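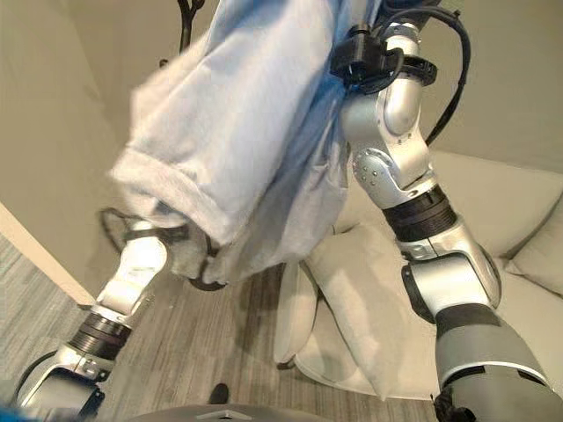 Wedding special for Kurdale: the couple said yes to two hours on camera, the rehearsal dinner and then the morning after. Syahrul has the signed release. Big argument over the wardrobe for the sit-down interview. Network wants cream, bride's mother wants anything but cream. Settled on pale powder blue, same as the garment held up in front of the white sofa, soft folds and all. Stylist to send swatches by May.

Guest list – still a mess. Otanbridge says 700 invited, the church seats far fewer. Overflow goes to the hall with a screen. Do not mention the screen in the press release, the family hates the idea. Syahrul Sutanto to call the pastor re the prayer before the first dance, yes or no on filming it.

Proposal story. Magazine wants it exclusive, podcast already taped it. Agreed podcast holds its episode until the magazine is out. If they wont hold it, we lose the cover. Action: Syahrul, today.

Ex-castmate. Has been posting again. No reply from anyone on the show, no likes either. Grurkum (publicist's office) drafting two lines in case a reporter asks at the gate. Lines to be read by the bride before they go anywhere.

Honeymoon. Saengthong offered the villa free for five nights in return for posts. Groom not keen, says it's his honeymoon not a commercial. Bride is fine with one photo. Left with the couple – need an answer before flights are booked.

Music. Brother's band playing the reception, no fee, wants an on-screen credit. Agreed. Song for the aisle not cleared yet, rights people slow. Back-up is the hymn.

AOB. Dog as ring bearer – insurance question, parked. Parking at the church also parked, sorry. Next meeting same room, 5 pm, bring the seating chart and teh release for the grandmother.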